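缶を仕舞う、缶を開ける
台所の片隅にある、いちばん身近な円筒のはなし

三月の台所というのは、どこか落ち着かないものです。冬のあいだに買い込んだ鍋の素や餅の残りがまだ棚の奥にいて、そこへ気の早い炭酸水や、頂きもののジュースの詰め合わせがやってくる。わが家でも毎年この時期になると、流しの脇の床に段ボール箱がひとつ、またひとつと増えていきます。開けてみれば、たいてい中身は缶です。ビール、炭酸、トマトジュース、甘いコーヒー。重たくて、冷たくて、転がる。瓶ほど大事にされず、ペットボトルほど気軽に飲みかけにもできない、あの飲みもの缶というものについて、今回は少し長めにお付き合いいただこうと思います。

きっかけは、台所の棚を入れ替えたことでした。長く使っていた食器棚の下の段がどうにも使いにくくて、思い切って中身を全部出し、床に新聞紙を広げて並べてみたのです。皿や鉢はそれほどでもありませんでした。驚いたのは缶で、棚の奥から、引き出しから、果ては米びつの裏からも出てくる。いつ買ったのか思い出せないトニックウォーターに、夏祭りの景品らしいサイダー。拭きながら並べていくうちに、なんだか楽しくなってきました。ふだんは中身のことしか考えていないのに、こうして集まってもらうと、ひとつひとつの姿がなかなかいいのです。

缶の見どころは、なんといっても上の面だと思っています。胴のほうは絵や文字でにぎやかですから、つい目がそちらに行くのですが、蓋はどれもだいたい無地で、銀色をしている。派手な服を着た人が、帽子だけは昔からの地味なものをかぶっているような、そんな可笑しさがあります。縁がぐるりと立ち上がっていて、その内側に一段落ちた溝があり、真ん中にタブがぺたりと伏せてある。開ける前のタブというのは、よく見ると実に行儀のいいものです。指をかける穴があって、留めの鋲があって、その下には開くところの線がうっすら刻まれている。わたしたちはこれを毎日のように、見もしないで指先だけで探し当てているわけです。
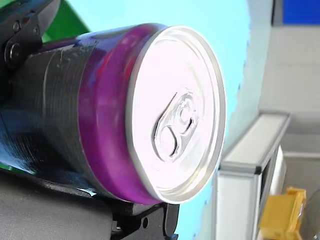 タブはまだ伏せたまま。銀色の蓋のすぐ後ろに、鮮やかな紫の帯がまわる。

色の話もしておきましょう。缶を棚に寝かせて仕舞うようになってから、わたしは肩の色ばかり気にするようになりました。肩というのは、蓋のすぐ下、胴がすぼまっていくあたりのことです。立てて並べているときは胴の絵柄が正面に来るので、肩の色などほとんど意識しません。ところが寝かせて蓋をこちらに向けると、銀色の丸のまわりに、肩の色が細い輪のように覗くのです。紫なら紫、緑なら緑。暗い色の胴に明るい肩を合わせたものなどは、丸い襟をきゅっと立てたようで、なかなか洒落ています。光の具合で、紫がふっと桃色がかって見えることもあって、夕方、西日の入る台所でしゃがみこんでいるところを家族に見つかり、具合でも悪いのかと心配されました。

さて、仕舞い方です。立てるか、寝かせるか。これは缶を買い置きする家なら一度は悩むところではないでしょうか。

立てるほうの良さは、なんといっても安定していることです。底がきちんと台座の形になっていますから、少々の揺れでは動きませんし、同じ太さのものなら上に重ねることもできます。ただ、奥行きのある棚だと、奥のものがまるで見えなくなります。手前ばかりが減っては補充され、奥の列は季節をいくつも越してしまう。わが家の米びつの裏のトニックウォーターも、そうやって忘れられたくちでした。

寝かせるほうは、転がるのをどう止めるかがすべてです。わたしが使っているのは、ナルネル（Nallunell）という小さな木工所の缶置きで、浅い引き出しのような箱に、ほんのわずか傾きがつけてあります。上から入れると、ころころと手前に転がってきて、前の板にことんと当たって止まる。段は2段。上の段から入れた缶が奥で下の段に落ち、下の段の手前から取り出すという仕組みなので、古いものから順に使っていけるのです。この「ことん」という音がとてもよくて、用もないのに一本入れてみたくなります。ひとつだけ難を言えば、細身の缶だと斜めになって途中で引っかかることがあり、そういうときは菜箸の出番になります。

もう少し気楽に済ませたいという方には、ワンスカ（Wanska）の布の仕切り箱もよいと思います。帆布の箱の中に縫いつけの仕切りが入っていて、一本ずつ部屋に納まるので転がりません。お値段は一箱で1000円。友人に贈ったところ、缶ではなく靴下を入れて使っていると聞きましたが、それもまた正しい使い道でしょう。わが家では冷蔵庫の野菜室の上に置いて、冷やす前の待合室のようにしています。洗濯機で洗えるのも助かるところで、ただし縮みますから、乾燥機だけはおやめになったほうがいい。わたしは一度やりました。

冷蔵庫の中では、また少し事情が変わります。扉の棚に立てるのがふつうでしょうが、扉は開け閉めのたびに揺れますから、炭酸のものはできれば奥の段に寝かせておきたい。とはいえ、つるつるした棚板の上で缶を寝かせると、卵の横を通ってどこまでも転がっていきます。わたしはふきんを細長くたたんで、手前に一本、土手のように置いています。見た目はいささか所帯じみておりますが、これがいちばん確かでした。専用の仕切り板もいろいろ試したのですが、結局はふきんに戻ってくる。古くなってくったりしたもののほうが、缶によく沿ってくれます。

買ってきた缶を仕舞う前に、拭くか拭かないか。これも家によってずいぶん違うようです。わたしの母は必ず拭く人でした。箱から出して、かたく絞ったふきんで上の面をきゅっとひとまわし、それから縁の内側の溝を、ふきんの角をとがらせてもう一周。口をつけるところだからね、というのが口癖で、子どものころはそれを待つ時間がじれったくて仕方がありませんでした。早く飲みたいのに、母はゆっくり拭くのです。いま自分が台所に立つようになって、やっぱり同じことをしています。溝のところは、乾いた布より少し湿った布のほうが具合がよく、最後に乾いた面で押さえておくと、水の跡も残りません。

それから、へこみや擦れのことも。まとめて運ばれてくるものですから、胴にうっすら白い擦れがついていたり、角が当たって塗りが曇っていたりするのは珍しくありません。擦れくらいなら、わたしは気にせず仕舞います。深くへこんだもの、とくに縁や継ぎ目のあたりがゆがんでいるものは、仕舞わずにその日のうちに開けてしまう。開けてみておかしいと思ったら、もったいなくても飲まない。うちの決まりごとといえば、そのくらいです。

開けるときの話もしたいのですが、こればかりは人それぞれの流儀がありますね。人差し指の腹で起こす人、爪の先で引っかける人、親指で押し上げる人。わたしは爪が弱いので、以前からコワルチュク（Kowalchuk）の缶起こしを愛用しています。鍵のような形をした小さな真鍮の道具で、先の薄いところをタブの下に差し入れ、てこのように持ち上げるだけ。知らない人が見れば何の鍵だろうと思うような姿で、台所の釘にぶら下げておくと、それなりに様になります。使いはじめのころは金色にぴかぴかしていたのが、いまはすっかり飴色に落ち着きました。磨けばまた光るのでしょうけれど、惜しくて磨けずにいます。

開ける音も、缶によって違う気がするのです。冷えた炭酸の、あの短く鋭い音。お茶やコーヒーの、ぺこんと少し間の抜けた音。夜中にひとりで開けるときは、家の者を起こさないよう、ふきんをかぶせてそっと起こします。台所の明かりをつけずに、冷蔵庫の光だけで開ける夜の一本というのは、行儀は悪いけれど格別なものです。振ってしまった缶は、あわてずにしばらく置く。待っているあいだに、グラスを出して、氷を割って、ついでに洗いものをひとつふたつ片づけると、だいたいちょうどよくなります。

グラスに注ぐかどうかも、意見の分かれるところでしょう。缶のまま飲むときの、縁の金属が唇に触れるひやっとした感じが好きだという人もいて、その気持ちはよくわかります。わたしも風呂上がりは缶のままです。けれど食卓ではなるべく注ぎたい。泡の立ち方や色が見えるのが嬉しいですし、一本を2人で分けるときには、やはりグラスがあったほうが気持ちよく分けられます。細長いグラスを傾け、缶の口をそっと縁に寄せて、はじめはゆっくり、半分を過ぎたら少し勢いをつけて。うまくいくと、ちょっと得意な気分になります。

飲み終えたあとの缶は、すぐに水ですすいで、逆さにして水を切ります。甘いものはとくに早いほうがよく、うっかりひと晩置いた朝の、あのべたつきときたら。水切りかごの隅に斜めに立てかけておけば、翌朝には口のまわりも乾いています。つぶすかつぶさないかは、お住まいの土地の決まりに合わせていただくとして、うちのあたりはつぶさずに出すことになっているので、空き缶の袋がいつも大きくかさばるのが悩みの種でした。

それが少し楽になったのは、ジェンダモント（Jendummont）という雑貨の店で、背の高い籠を見つけてからです。高さが90センチあって、冷蔵庫と壁の隙間にすっと入る。はじめは傘立てのつもりで眺めていたのですが、店先でふと、これは缶だ、と思いました。中に袋をかけて、上からひとつずつ落としていきます。底のほうがからんからんと鳴って、だんだんその音が低く、近くなってくる。もうじき一杯だな、と耳でわかるのがおもしろくて、覗きこまずに当てる遊びをひとりでやっています。

棚の入れ替えのほうは、結局ひと月かかってようやく終わりました。食器棚の下の段には、木の缶置きがひとつ。その横に布の箱。戸を開けると、蓋の丸がこちらを向いて並んでいます。奥から出てきた古いものは、日付を確かめ、飲めるものから手前に置きました。例のトニックウォーターは残念ながら間に合わず、中身を流しに空けて、缶だけすすいで籠に入れました。戸棚の前にしゃがんで、今夜はどれにしようかと選ぶ時間が、前よりもだいぶ長くなったようです。夏になればまた箱が届くでしょうから、それまでにもう一段、置き場所をこしらえておかなくてはなりません。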